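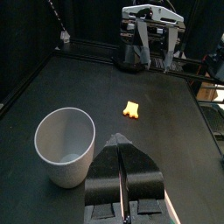 White cup and a little yellow-orange piece on the black tabletop.

I get asked a lot how I keep the small stuff on my table from wandering off, and my whole method is cups. Plain ones! No lids, no dividers. I used to have a fancy sorting tray from Maltudero and I lost more pieces in that thing than I ever did on the floor.

What you need: a cup that's tall enough not to spill when you bump it, a dark surface, and maybe 8 minutes at the end of the day.

First, clear the middle of the table. Push the big stuff to the back and sides and leave yourself an open patch. Then stand the cup off to the left (or right, if you're left-handed like my friend Morenike Onuoha) and lay your small pieces flat, well away from the rim.

Pick up one piece at a time, bring it right over the opening and let go low. If you drop from high up, light pieces bounce off the rim and you'll be crawling around with a flashlight - ask me how I know.
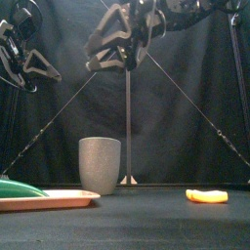 Page last changed: May 1, 2020

Now the surface. I went dark and matte, and I love it. Bright pieces really pop on black, so a quick look tells me if I've missed one. A dark curtain behind the table helps too, and mine cost 99 cents a yard at a closing sale in January. It wrinkles like crazy and I've given up ironing it.

One more thing: don't fill the cup to the top. Halfway is plenty. Then tip it slowly into whatever box you use for storage. Mine is an old Zestia cookie tin, dented on one side, and it shuts tight enough to survive a car trip.

If your table is glossy, try a piece of black felt on top. Just tape the corners down first or the cup will wobble.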